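Govell Readers' Corner > Picture books and early readers

Best true-life picture books for a fussy six year old?

tivachmum
My daughter has gone off anything with talking animals and only wants books that "really happened". We've had one from the library about a lighthouse keeper's girl, 36 pages, and she's asked for it every night since Friday. What else is out there? Nothing too sad at bedtime please!

Dorkitz
We loved The Baker of Rizvi Street. It's the author's own gran, told from when she was little, and the pictures are all soft chalky colours. Bit wordy on some pages but mine sat through it - and he never sits through anything.

plumjam38
Have to disagree, sorry. I read that one to my class and lost half of them by the second chapter bit. Lovely for a grown-up who remembers that sort of shop, less so for a child. I'd go for The Girl Who Mended Clocks, much more happens in it.
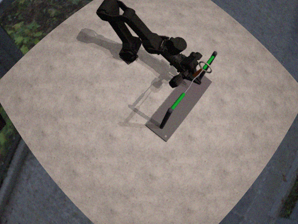
Robot arm over a tabletop, computer render

Dorkitz
Fair enough, but a class is a different thing from one child on your lap. We stop and chat about the pictures and it takes us ages. Isn't the clocks one for older children?

plumjam38
It says 7 and up on the back, but I've read it to fives. You can skip the notes at the end. There are about 60 pages so I'd do it over 2 nights.

tivachmum
Thanks both! Have reserved the clocks one and will look out for the baker at the Tivach book swap. Does the gran die in it?

Dorkitz
No, she retires and gets a dog.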